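1 Aug 2024
By a student of the Toy Lending Project

Putting the Toys Back in the Box: Report on the Small Toy Sets

Our task in this project was to propose a better way to pack small toys for lending. The toy library at Pakora lends its toys in sets. One set is one open box, and a family takes the whole box home and brings it back. The library has 128 boxes on its shelves. Before our work, every box had a label with a number, but the label did not say what was inside. When a box came back, the person at the desk had to open a paper catalog and look for the page. If many families came at the same hour, this step was often left out, and the missing toys were discovered much later.

I began in April by reading the lending book from beginning to end. It contains 3549 loans. For each loan there is a space for remarks, and I copied all remarks which spoke of a toy that was lost, mixed or broken. I found that the most common remark was of the kind "wrong car in box." This surprised me, for I had expected lost puzzle pieces. The cars are easy to mix because many boxes have one, and children do not care from which box the car came.

For the practical part I chose 32 boxes with small mixed toys. Their content is difficult to name. A ball is a ball, but what should we call a little rubber creature with a snout? In the catalog one such figure was written as "animal," in another place as "monster," and one family wrote "the duck" although I could not see a duck in it. In the family of my neighbor they call theirs Flustus. I decided that the name on the card must be short, it must begin with the color, and it must not require any knowledge of cartoons. So we wrote "yellow-orange figure," "red vehicle," "blue ball," "puzzle cube."

The second decision was about the order of packing. At first I wanted a fixed place for each toy. I made a drawing for the bottom of the box, with outlines, as it is done with tools in a workshop. It looked nice, but it was not practical. Round toys roll away from their outline when the box is carried, and then the drawing only makes people feel they did something wrong. In the final version there are no places. There is only an order: toys that roll go to the corners, the vehicle goes lengthwise, and the soft figure is put in last so that nothing heavy lies on it.

The toys on the table, and the white box:
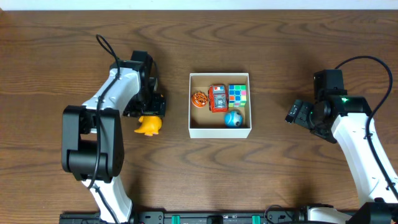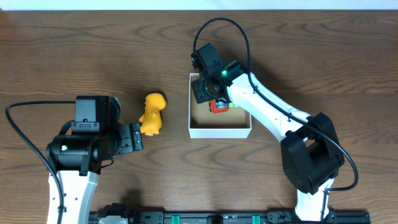
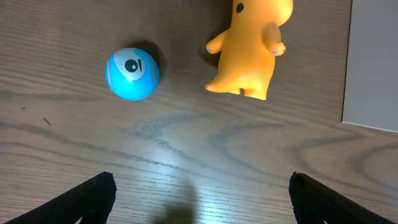
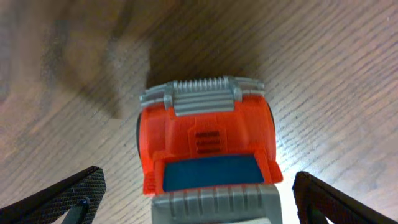 The trial with families lasted seven weeks. Each of the chosen boxes received a card with the new names, glued to the outer wall. We asked the families to read the card aloud with the child while they were putting the toys back. The remarks in the lending book became fewer, and those that remained were easier to understand. I do not want to claim too much from this. The trial was short, and the families knew that we were interested in the result, so maybe they packed with more attention than they usually do.

There were also problems which I did not solve. The glue was too weak on two of the boxes and the card fell off. The color names are not always clear, and for one figure we received "orange" from one parent and "yellow" from another. Also, a low box without a lid is good for seeing the toys but bad for the bus. I asked at Peixoto, the stationery shop near the school, for a simple lid of cardboard, but I did not have enough budget left to test it.

If another student continues this work, I recommend starting with the cars. Perhaps a small sticker with the box number under each car would be enough. The stickers must be approved for small children first, and this takes time. My lists and the text of the cards are kept in the project folder, under "Wurkier," which was our working title.

Comments

Thank you for this. Our box at home has the same problem with the cars. We have now three and I believe only one is ours.

I liked the part about the outlines. In our kindergarten we tried it also, and the children moved everything on purpose.

Did you think of little pictures on the card? My son cannot read yet.

Related reports
Labels for the Board Game Shelf
Washing Soft Toys Between Loans
Which Puzzles Come Back Complete
A Low Shelf for the Reading Corner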